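Sowah Repair Notes
22 February 2021

1/ Thread on soft pouches, the small padded kind you keep chargers, toiletries or sewing supplies in. Mostly about how to fill them so the contents stay where you put them.

2/ Fill level first. A padded pouch does its job at two thirds to three quarters full. Past that the padding is compressed and stops doing much. Under half, things slide to one end and the seam at that end takes the load.

3/ Weigh it once. I keep mine under 800 grams. Kitchen scale, pouch on top, done. The heaviest one I own is the adapter pouch, and it got split in two last July after the zipper tape started to pull away from the lining.

4/ Heavy items go flat against the back panel, soft items in front. Cables coiled to the width of the pouch, one tie each. Loose coils find the zipper teeth.

5/ Work on a clear, light-colored surface. Small screws and needles show up on white. They do not show up on a patterned bedspread.

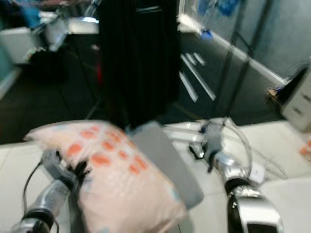 6/ Asked under an earlier thread: Do you wash a printed pouch inside out?

Turn it inside out, close the zipper, cold water, low spin. Air dry it open. The dryer shrinks the lining before the shell and the pouch never lies flat again.

7/ Colors and prints are worth using as labels. Orange dots are medical supplies in this house, plain gray is electronics. It beats written tags, which I stopped reading after a month.

8/ Zippers. Ereck makes a replacement slider that fits most nylon coil in the common sizes. Check the number on the back of the old slider before ordering. I ordered by eye the first time and have a spare I can't use.

9/ Interfacing: for homemade pouches I've settled on the Brodmont medium fusible. The heavy one holds a nice shape but cracks along the fold. The Plaltent batting is fine as filler, though it needs quilting lines or it bunches in the corners.

10/ Seam allowance 12 mm, trimmed after turning. Double stitch the bottom corners. If a corner has already gone, a patch on the inside holds better than restitching the same holes.

11/ Storage: stand them on edge in a drawer, zippers up. Stacked flat, the bottom one gets all the weight and you end up digging for it.

12/ Cutting layout for the small size is next, once I've redrawn it. The old one wastes a strip down one side of the fabric.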